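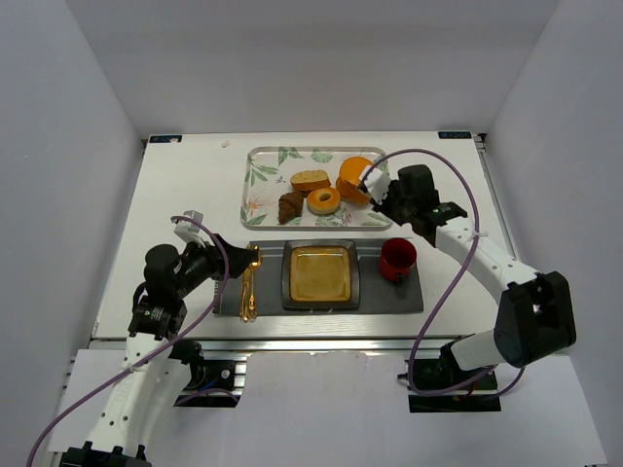
葉と小花の柄のトレーに載せたドーナツ、クロワッサンなど

**トレルネル・ホテル**(英: Trernel Hotel)は、丘陵地の町フォーリー(Forley)の北の谷にある保養型の宿泊施設である。19世紀末に鉱泉の療養客を受け入れる館として開業し、長い休業を経て、現在は客室95室を備えるリゾートホテルとして営業している。運営はホテル運営会社のダンザー(Danzer)が担い、土地と建物はフォーリーの町が所有する。

名称は敷地を流れるトレルネル川に由来する。地元では開業当初の呼び名である「湯の館」が今も使われ、バスの行先表示にも残っている。

## 立地

フォーリーの中心部から北へ8キロメートル、トレルネル川が大きく西へ曲がる地点の右岸に建つ。谷の両側はブナとモミの混交林で、建物の背後は急斜面になっている。正面は南東を向き、前庭から川岸にかけて緩やかに下る芝地が続く。

谷の入口から敷地までは一本道で、途中に集落はない。道路は石橋の手前で幅が狭くなり、大型の観光バスは橋を渡ることができない。団体客は橋のたもとの広場で降車し、ホテルの送迎車に乗り換える。冬季は斜面側の側溝が凍結するため、夜間の通行が制限されることがある。

気候は夏も冷涼で、朝方には霧が出やすい。谷底は山に遮られて日照時間が短く、このため主要な客室と食堂は南東側に集められている。北西側の棟には、廊下、階段、倉庫、従業員用の部屋が配置された。

## 歴史

### 開業まで

谷に鉱泉が湧くことは古くから知られ、羊飼いが家畜の傷を洗う場所として利用していた。鉄道がフォーリーまで延びると、都市部から療養を目的とする客が訪れるようになり、谷の地主らが出資して宿泊棟と飲泉所を建てた。最初の建物は木造の平屋で、開業後まもなく厨房の火災により失われている。

再建にあたっては石造3階建ての本館が計画され、両端に塔屋を置く現在の外観が定まった。石材は谷の上流の採石場から切り出され、冬のあいだに橇で運び下ろされた。工事は資金不足でたびたび中断し、東の塔屋は西の塔屋より低い位置で屋根が架けられた。左右の高さの違いは意匠として説明されることもあるが、残された図面では両塔は同じ高さに描かれている。

### 療養地としての時代

再開した館は、医師の処方に基づいて鉱泉を飲む療法を中心に据えた。客は早朝に飲泉所へ出向き、定められた量を飲んでから川沿いの遊歩道を歩き、その後で朝食をとった。滞在は数週間に及ぶことが多く、館内には郵便の取扱所、理髪室、図書室、小さな礼拝室が設けられた。

この時期の宿泊料金は三食を含む下宿式で、食事の時刻は鐘で知らされた。食堂の席は到着順に割り当てられ、滞在の長い客ほど窓に近い席へ移る慣行があったとされる。夕食後には広間で室内楽が演奏され、演奏者の多くは夏季だけ雇われた音楽学校の学生であった。

療養客のほかに、休暇を過ごす家族連れも次第に増えた。館は芝地の一部にテニスコートを造り、川の淵をせき止めて水浴場とした。水浴場は増水で繰り返し壊れ、後に放棄された。石積みの一部は現在も渇水期に水面から現れる。

### 衰退と休業

鉱泉療法が一般的な治療として用いられなくなると、長期滞在の客は減少した。館は週末の宿泊や結婚披露宴に営業の重心を移したが、暖房設備の老朽化が進み、冬季の休業期間は年ごとに長くなった。

戦時中は負傷者の回復施設として使われ、食堂と広間が病室に転用された。戦後に返還されたものの、家具や食器の多くは失われていた。営業は規模を縮小して再開されたが、西の塔屋の屋根が雪の重みで損傷したことをきっかけに全館が閉鎖された。

閉鎖後の建物は農業学校の寄宿舎、次いで町の倉庫として利用された。取り壊しも検討されたが、見積もられた費用が高額であったこと、飲泉所が保存の対象に指定されたことから実施されなかった。

### 改修と再開業

フォーリーの町は建物を買い取った後、運営事業者を公募した。応募したダンザーは、本館の外壁と主階段を残し、内部の設備を全面的に更新する案を示して選ばれた。改修工事では、漆喰の下から当初の壁の塗装が見つかり、広間の一部で復元が行われている。

工事の途中で斜面の地下水が本館の地下室に流れ込み、排水路の付け替えが必要になった。これにより再開業は当初の予定から遅れた。ホテルは2018年12月5日水曜日に宿泊客の受け入れを再開した。開業時に使用できたのは本館のみで、川側の新館は翌年の9月に加わった。

## 建築

### 本館

本館は中央に玄関広間を置き、左右に翼を伸ばした対称の平面をもつ。ただし前述のとおり塔屋の高さは異なる。外壁は灰色がかった石灰岩で、窓枠まわりにはやや明るい色の石が使われている。屋根はスレート葺きで、改修時に傷んだ部分が同種の石材で葺き替えられた。

玄関広間の奥にある主階段は、踊り場で二手に分かれて上階に達する。手すりは鋳鉄製で、柱ごとに水草をかたどった飾りがつく。飾りの型は途中で変更されたらしく、下の階と上の階では葉の向きが逆になっている。

2階の図書室は造り付けの書棚を残す数少ない部屋である。蔵書の大半は休業中に散逸し、現在の棚には町の図書館から移された旅行記や植物誌が並ぶ。宿泊客は自由に閲覧できるが、客室への持ち出しは認められていない。

### 飲泉所

飲泉所は本館の西に独立して建つ八角形の小建築で、渡り廊下によって本館と結ばれている。内部の中央には石の水盤があり、かつては給仕が柄杓で鉱泉を汲んで渡した。現在の湧出量は少なく、飲用の提供は午前中に限られる。水は鉄分を含み、水盤の縁は赤褐色に染まっている。

### 新館

新館は川側の斜面に沿って建てられた低層の建物で、温浴施設と客室の一部が入る。本館からの眺めを妨げないように屋根の高さが抑えられ、屋上は芝で覆われている。地元では、川岸の遊歩道から見たときに壁面が長く続きすぎるとの意見もあり、後に生垣が植えられた。

## 客室

客室は本館の旧館客室、塔屋客室、新館客室に区分される。旧館客室は天井が高く、部屋ごとに広さと形が異なる。療養地時代の小部屋を二つつないだものが多く、室内に段差や太い梁が残る例もある。予約の際に部屋番号を指定することはできないが、庭側か山側かの希望は受け付けている。

塔屋客室は螺旋階段を上った先にあり、昇降機は通じていない。寝室と居間が上下に分かれた構成で、荷物の運搬は従業員が行う。新館客室は平坦な通路で温浴施設に接続し、車椅子での利用に対応した部屋も新館に設けられている。

全室が禁煙で、暖炉のある部屋でも薪の使用は認められていない。暖炉は外観の保存を目的としたもので、煙道は改修時に塞がれた。

## 食事

### 朝食

宿泊料金には原則として朝食が含まれる。会場は本館1階の旧食堂で、パン、焼き菓子、果物、乳製品を並べた台から客が選び、卵料理と温かい飲み物は席で注文する。パンは館内の厨房で焼かれ、食事パンのほかに甘い生地のものも日替わりで出される。

客室での朝食は前夜までの申し込みを要する。注文票を扉の外に掛けておく方式で、内容は冷製の品と焼いたパン類に限られる。塔屋客室では階段の事情から、トレーを居間の階まで運び、寝室の階までは上げない取り決めとなっている。

### 昼食と夕食

昼食は飲泉所に隣接する喫茶室で軽食が提供され、宿泊していない者も利用できる。夕食は旧食堂で献立を定めたコース料理として出される。川で獲れるマス、谷の農家の羊肉、キノコ類が多く使われ、献立は季節ごとに改められる。

服装の規定は再開業時に緩和され、上着の着用は求められなくなった。ただし温浴施設のローブで食堂に入ることはできない。

## 温浴施設

新館の温浴施設は、屋内の温水プール、蒸し風呂、休憩室、施術室からなる。温水プールの水は川の水を濾過して加温したもので、鉱泉は使われていない。鉱泉は鉄分により配管が詰まりやすく、湧出量も不足するため、個別の浴槽を備えた浴室だけに引かれている。

鉱泉浴は予約制で、湯は利用のたびに入れ替えられる。療養地時代の記録には長時間の入浴を勧める処方も見られるが、現在の利用時間は短く定められている。医療行為としての療法は行われておらず、ホテルも効能を掲げていない。

10歳未満の子供は蒸し風呂を利用できず、温水プールの利用は日中に限られる。休憩室では会話を控えるよう求められており、携帯電話は入口の棚に預ける。

## 庭園と周辺

前庭の芝地には開業時に植えられたセイヨウシナノキの並木が残る。一部は倒木の危険があるとして伐採され、同じ場所に若木が植え直された。並木の南端には日時計があるが、台座の移設によって向きがずれ、正しい時刻を示さない。

川沿いの遊歩道は下流の石橋まで通じ、町の管理する公道として宿泊客以外にも開放されている。上流側の道は採石場跡を経て尾根に至るが、採石場跡より先は路面が荒れている。採石場跡には橇道の石敷きがわずかに残り、雨の後は滑りやすい。

毎年9月には、フォーリーの収穫市に合わせて前庭に露店が出る。谷の農家がチーズや蜂蜜を販売し、夕方には町の吹奏楽団が飲泉所の前で演奏する。期間中は石橋から先への自家用車の乗り入れが規制される。

## 交通

最寄り駅はフォーリー駅で、駅前から谷の入口まで路線バスがある。バスの終点はホテルの石橋の手前にあり、宿泊客には到着時刻に合わせた送迎が用意される。日曜日は路線バスの本数が少なく、駅からの直接の送迎を予約することができる。

自家用車の駐車場は石橋の両側にある。敷地内の駐車場は台数が限られ、荷物の積み下ろし後に橋の外の駐車場へ移動を求められる場合がある。電気自動車の充電設備は橋の外の駐車場にのみ設置されている。

## リステオ

リステオ(Listeo)は、ダンザーが発行する宿泊客向けの小冊子である。館の沿革、遊歩道の案内、季節の献立の紹介などを載せ、各客室に備え付けられている。初期の号には館内で見つかった古い絵葉書の複製が収録された。町の図書館では郷土資料として既刊の号を閲覧できる。

## 関連項目

- 鉱泉
- 飲泉
- 保養地
- 歴史的建造物の転用
- 下宿式料金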